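Open Day at Grumico, Prostthorpe: A Review of the Toma Arm 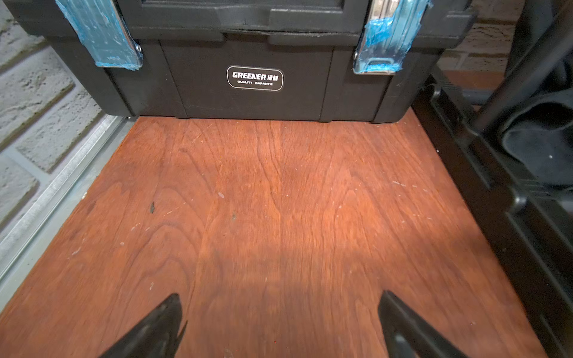

I went in December, which is a poor month for standing in an unheated workshop, and I paid 6 dollars for parking. Both of these should be kept in mind when you reach the score.

Grumico makes the Toma, a small arm with a two-finger gripper, meant for stockrooms and the sort of repair shop where tools go out in the morning and wander home by themselves. The open day ran from ten until four. Coffee was free. There was a sign-in sheet, a safety talk, and a second safety talk for those of us who had drifted off during the first.

The main demonstration was toolbox handling off an ordinary storage shelf. I liked that choice. Most demos I get dragged to use foam cubes in cheerful colors, and I don't own any foam cubes. I own toolboxes, in black plastic, with latches that have seen better days and have tape on them, so I felt the company had been through my garage.

Tove Kirkegaard ran the session and took her time over it. Her approach is to bring the gripper in low and open, well short of the box, and let the wrist camera have a good look before anything closes. She spent a long while on glare from varnished wood and shiny latches, which she says gives them more grief than weight ever has. Somebody asked why they didn't just buy duller shelves. She said customers don't.

Speed: leisurely. If you are picturing one of those car factory videos, picture your uncle parking a boat instead. I was told the arm can go faster and that it wouldn't be doing so with visitors around. Fair enough.

Noise was better than I expected. You can hold a conversation next to it, and Marius Bălan did, with me, for 20 minutes, on the subject of cable routing. I now have opinions about cable routing.

The teaching pendant is the weak spot. The buttons are tiny, the menus go down and down, and the stop button on the screen sits right beside the one for saving. (The real emergency stop is big, red and separate, thank goodness.) I got 2 turns at it and spent most of the first one in the language settings. Rodica Cozma, who writes the software, wrote down my complaint in a notebook that already looked pretty full.

They wouldn't give a price. They'd give a price "range," by email, after a call. Zurnmont, whose arm I tried last spring, at least had theirs printed on a card, even if I had to sit down after reading it.

Score: 77 out of 100. I took points off for the pendant and the pricing, and put a few back for using a real shelf. Wear a thick coat and park on the street.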